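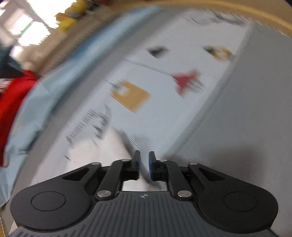
Demonstrations are back on track after a slow start to the quarter. 1926 recorded so far, Rillthorpe and Londarport together, all done by hand with the gripper tool. No arm involved at the recording stage, same as agreed in April. The new blue pads are on the inside of both fingertips and we're staying with them. The fingertips come out sharp against the table, which is what the tracking needs. What is on the table doesn't — everything on the pale sheet smears when the hand moves fast, edges go soft, marks on it can't be read. That is the main problem this period, more on it below.

Report date Friday, December 16, 2022. Covers everything since the last one. Sorry it's short on polish, wanted it with you before the break.

Where we are against the plan

Hand demonstrations: ahead of target in number, behind in quality. 337 rejected at review. Most for blur at the moment of closing, a smaller group because the tool lost its position partway through and the path jumps. A few were just people forgetting to stop the recording and walking off with the tool. Those we can trim, they aren't counted in the rejects.

Remote control demonstrations: behind. 53 usable ones. The Villca arm was down for a good part of the period with a bad cable in the wrist, then the replacement came with the wrong connector. Working now. The remote sets are slower to make in any case, an operator needs a long time to do with the sticks what a hand does in one go, and they come out hesitant. Lots of stopping above the object, small corrections. The trained model copies the hesitation too, so we don't want too many of these in the mix anyway. My suggestion is to use them for correction only, i.e. someone takes over when the arm goes wrong and shows it the last part. See the request at the end.

Training: two full runs done. First one on hand demonstrations alone, second with the remote ones added. Second is better at the release and worse at the approach. Not what I expected. Jairo Flores thinks the approach is suffering from the pauses, he is going to cut them out of the remote recordings and run it again. Results in January if the machine is free.

Blur

Cause is not a mystery. Exposure was left on automatic, and near the windows it should have been ok but the camera picks its own setting depending on what is in view, bright glass at the top one second and grey tabletop the next. Add a person moving at normal speed and you get streaks. The fingers ride along with the camera so they stay crisp whatever you do, and on a quick look the recording seems fine. That's why it went unnoticed as long as it did. My fault partly, I was checking the fingers.

Done so far:

Exposure fixed by hand on both tools, short. Picture is darker, still usable.
Extra lamp at the Rillthorpe table. Londarport to follow, waiting on a clamp.
Demonstrators asked to slow down for the last bit before the fingers close. Not the whole motion. When we asked for slow all the way through, people went stiff and started moving in straight lines, and it looked nothing like how they'd really do it.
Review now checks the objects first and the fingers second.

Reject rate has come down since. I don't want to quote a number yet, too few sessions with the new settings and they were all with experienced people.

Pads

The old black rubber ones got shiny and let flat things slip. Blue ones are softer and hold thin pieces better, and they're easy to pick out in the recordings against the black fingertips, so the software that works out how far the fingers are open makes fewer mistakes. They wear at the top edge though. Sukach supplied this batch and have offered a thicker version, samples promised. If we change pads we have to change them on the arm as well on the same day, otherwise the demonstrations show a grip the arm can't reproduce. We made that mistake in the spring and lost most of a week to it.

People

Training for new demonstrators is shorter now. They get the tool, a chance to play with it with nothing recording, then a set of practice pieces, then real ones. The written instructions nobody read have been cut down to a single page taped by the table. Main things on it: start with the fingers open, keep the object in view the whole way, don't put your other hand in front of the camera, if you drop something finish the attempt anyway and say so afterwards. Dropped ones are kept seperately. We might want them for the recovery work.

One thing that came up — wrists. The tool is front heavy and people were sore after long sessions. Sessions now have a proper break in the middle and anyone can stop when they like. A lighter housing is drawn up but not printed.

Not done

The comparison between the two sites. Tables are different heights and the tool calibration at Londarport was off for part of the period, so anything I gave you would be comparing the calibration. Will redo it with the fixed exposure settings.
The written guide for partners. Half a draft. Jairo has it.
Storage clean up. Still paying for duplicates.

Spend

In line with the budget overall. Equipment is over because of the cable and the lamp, travel is under becuase the Londarport visit got moved. I'd like to shift the travel underspend across to equipment, need your ok in writing for that.

Need from you

Yes or no on moving the travel money.
Yes or no on using remote control for corrections only from here on. Changes the target for full remote demonstrations, which is in the signed plan, so I can't just do it.
A decision on the lighter housing. If we wait until after the next training run it'll cost us a recalibration in the middle of collection. Sooner is cheaper.

Next period

Rerun with pauses cut. Site comparison. Replace as many of the rejects as we can, starting with the small dark objects, those suffered most. Sukach samples on the tool and the arm together, if they arrive. First correction sessions on the Villca once you've answered the above.

Raw numbers per session are in the shared folder, same place as last time. Call if anything is unclear, I'm around until the end of next week.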